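Home › Support › Laundry and drying › Closed tickets

Towels blowing off balcony rail, pegs not holding

Status: resolved
Product: Lametti clear pegs, pack of 20
Opened by: Lucyna Jabłońska
Views: 1,494

Problem as reported

Bath towels dried over the balcony rail keep sliding off on windy afternoons. The rail is metal with a rounded top. Pegs were put on from above, one at each end, and either popped off or crept along with the towel. Two pegs have gone over the side. Smaller things such as flannels and tea towels stay put.

First reply

Please check whether the peg is closing over the rail or only over the towel. These pegs open up to 22 mm, and a folded bath towel on a thick handrail can be more than that. If the jaws are forced wide they have very little grip left. Try a single layer over the rail, with the longer side hanging outwards.

Customer update, 4.15 pm

Tried a single layer. Better, but the right-hand corner still lifted and the towel ended up bunched against the column. The rail is too thick for the peg to go right over it, even with a thin towel.

Second reply

Leave the rail out of it. Let the towel hang down on both sides, then pinch the two layers together just under the handrail, between the uprights. Use two pegs for a hand towel and four for a bath towel.
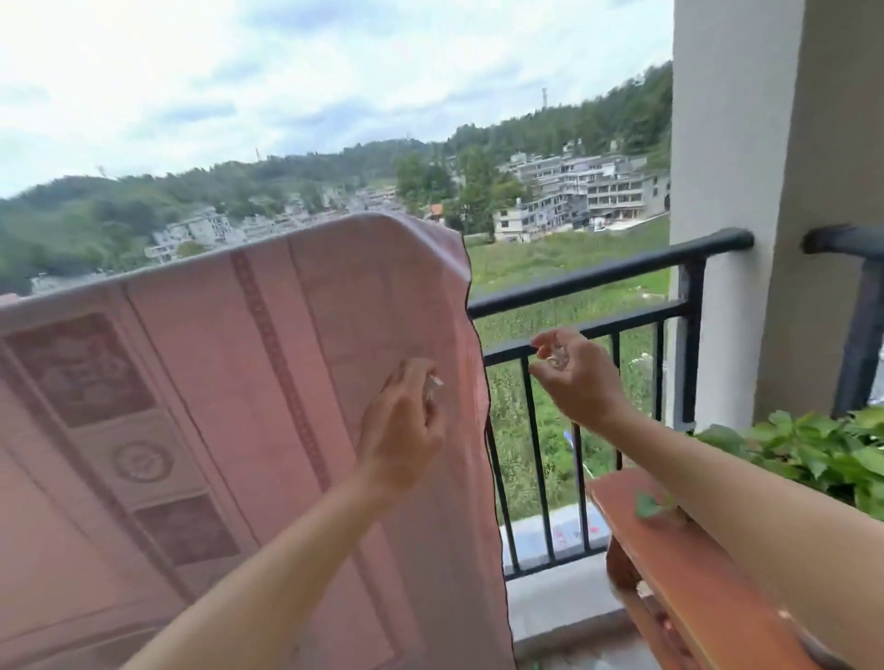

Pink towel over the rail, a clear peg in each hand.

Customer update, next morning

Pegged under the handrail as suggested, four pegs. Left out overnight with a fair bit of wind and it was still there at breakfast. One peg had turned sideways but had not let go. Can be closed.

Closing note

Resolved by changing the peg position. No fault found with the pegs. Lost pegs are not covered, but singles can be ordered from the spares page.

Was this helpful? Yes 20 | No 2
Share

Comments (3)

marta_k: Same trouble with a Veltex bath sheet. Under the rail works, though I needed an extra peg in the middle.

Dunstan: Wipe the rail first. Mine left a grey line across a white towel.

p.holloway: Do these go brittle in the sun? My last lot snapped by December.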